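Date: Monday, July 4, 2022
From: Roxana Usuga, Stores and Fittings
To: Irnby Stores list
Re: Re: Small hardware packets and shelf labelling

Dear colleagues,

Thank you to those who replied to the circular on small hardware. The Marulanda branch has raised several points which apply equally to the other branches, and I am therefore responding to the full list. The relevant part of their message is quoted first.

> We have finished the first pass of the hinge and bracket bay and have
> 354 small packets to go back on the shelves. Many of the resealable
> bags no longer lie flat and some have no header strip. Are we to re-bag
> everything, or may we flatten and press the existing bags? We would
> also like a ruling on what may share a shelf with loose hardware, as
> the Kernitz people appear to be doing it differently.

Existing bags are to be kept wherever the seal still closes. Each bag should be laid on a clear stretch of shelf, opened at both edges, smoothed toward the seal and pressed shut by hand. Bags with a punched hanging hole should be kept for hinges, brackets and screws, so that they can be returned to the pegs at a later date. Plain bags may be used for strips and offcuts.

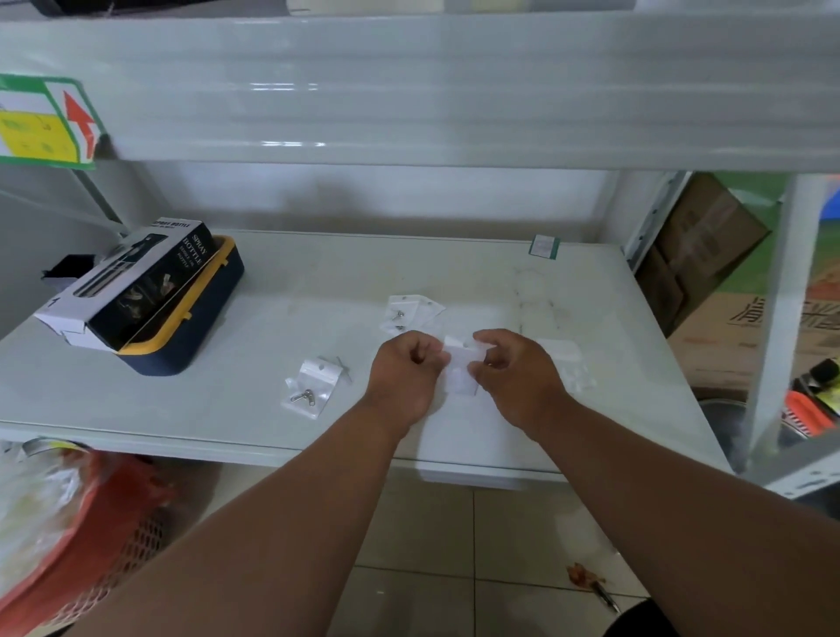

May screws of two lengths be kept in the same bag if they belong to one fitting? They should be bagged separately and the two bags placed side by side, with the longer screws to the left.

On the matter of shared shelves, Kernitz has been working under the 2019 procedure, which permitted household goods and hardware on one level provided that they were kept to opposite ends. That arrangement may continue until the end of August. After that date, hardware will have its own level in every branch. Boxed goods awaiting a permanent place may stand on a storage tray at the end of the shelf in the meantime, but should not be put down on top of packets.

Metal strips are to be bagged in pairs before the count is entered. Several branches entered them as single pieces in the last return, and the consolidated figure of 1,763 items will have to be amended accordingly. I would ask Arnska in particular to resubmit its sheet, where 164 strips have been recorded under two separate headings.
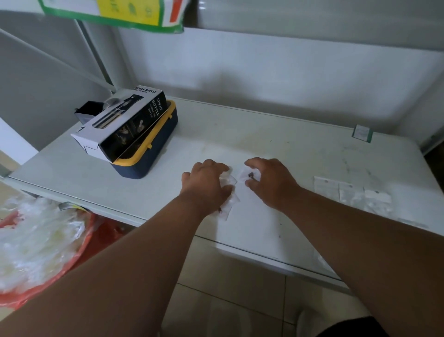 Very small parts require additional care. Anything the size of a fingertip or less should be bagged on its own and pressed flat, with the air out, before the next packet is opened. Where a part cannot be matched to a fitting, it should be set to the back of the shelf and listed on the unmatched sheet with a short description. Please do not combine unmatched parts in one bag.

Shelf surfaces should be wiped down before packets are returned. Scuff marks on the white panels are of no concern and need not be reported.

With regard to price labels, the green-bordered cards remain in use. The product name and the retail price are both to be written by hand in dark ink, and the card fixed to the front edge of the shelf to which it refers. 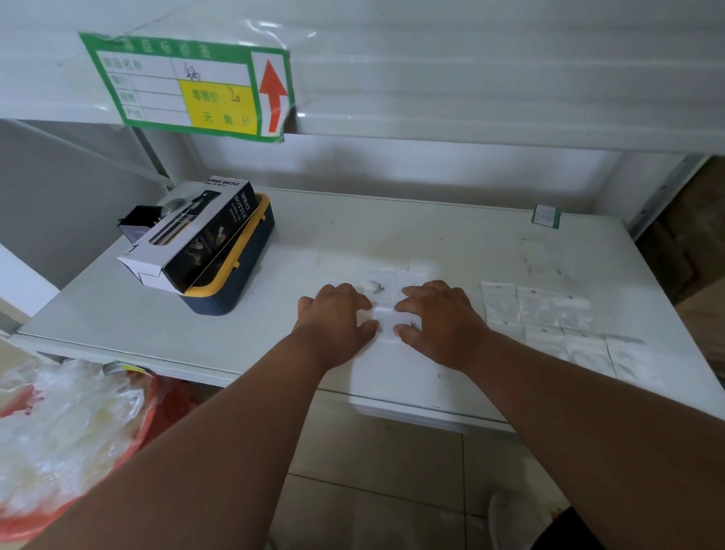 Cards that have begun to curl may be taped down again if they can still be read. Replacements are held at Irnby in bundles of 75 and may be requested through the usual form. Branches should not print their own, as the colour has varied in the past and customers have taken the difference to mean a reduction.

Protective plastic may be left on upper shelves until the level is brought into use. Stacked cartons should be kept clear of the uprights so that shelves can be lifted out for adjustment.

Amended count sheets should reach this office before the August return is opened. Questions concerning the pegs should be held over for the next circular, as the fittings have not yet been confirmed by the supplier.

Yours sincerely,

Roxana Usuga
Stores and Fittings, Irnby

Contact the list owner | Copyright Irnby Stores | Back to top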